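# Telari Reel Notes

Shot-level descriptions for a set of digitised 16 mm reels, written for people who search stock and archive footage by keyword. The reels are mostly industrial and travel shorts from Drukska and the ports near it.

Last updated: February 9, 2026

## What you get

- `reels.csv`: one row per reel, 66 rows
- `shots.csv`: one row per described shot
- `terms.txt`: the subject terms used, 224 in all

No footage is included. Viewing copies have to be requested from the Lindqvist library, quoting the reel number.

## How the descriptions were written

Each shot has a start time, an end time and a plain summary of up to 200 characters. Summaries are in the present tense. Decades are given only where the can, the leader or a title card supports one; otherwise the field is left blank. A blank does not mean the shot is undatable.
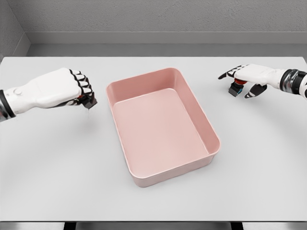
Narration is noted in its own column and is not quoted. Where the narrator names a place and the picture plainly shows another, both are recorded and the row is marked `check`.

Place names follow the spelling on the title card. Modern spellings are in `terms.txt`, after the slash.

## Known problems

- Reels 41 to 44 were scanned at the wrong speed. Times for these are as scanned.
- Colour and black and white are mixed up in a few rows from the Pemow batch.
- "Harbour" and "docks" were used for the same thing until August. Search for both.
- Reel 160 is numbered from the old shelf list. There are gaps in the numbering and they are meant to be there.

## Use

The text may be reused with credit to Telari Reel Notes. Rights in the films are separate and are not covered by this file. Ask the library before you license anything.

## Related

- Telari Sound Effects Index
- Pemow Batch: Can Labels
- Drukska Title Cards, A to M
- Reel Notes: Older Versions

## Comments

**marlpit**
Reel 12 has two rows with the same start time. Is the second one a cutaway?

**Telari Reel Notes**
Yes, a cutaway. The start time is fixed in the next version.

**oldgate7**
Could you put the running time in reels.csv? I'm adding up the shots by hand at the moment.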